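October, evening, Silville workshop

Back from the autumn members' meeting of the Silville model society, and writing this up before it goes out of my head. A better turn out than spring, I'm glad to say, and Paraschiva Ene brought her plum cake again, so we started late!

Stela Furtună went through the subs. We have 103 members on the books, but 3 still owe for the year and she'll ring them herself - much kinder than a letter, I think. 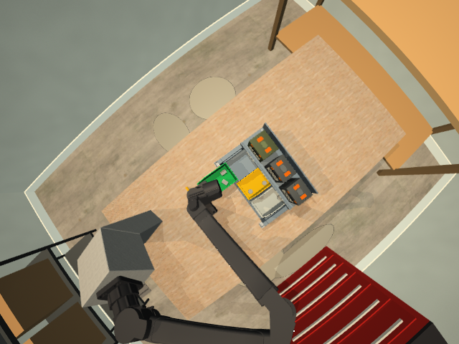 The long talk was over the hall at Plulside, which wants 300 for the winter evenings and 50 of that up front. Grecu felt we should try Nultlow first, though the parking there is dreadful and the heating worse. We voted for Plulside in the end, with Grecu being very good about it.

Still to do: pay the deposit, copy the minutes for Paraschiva, and find out who has the key to the tea cupboard.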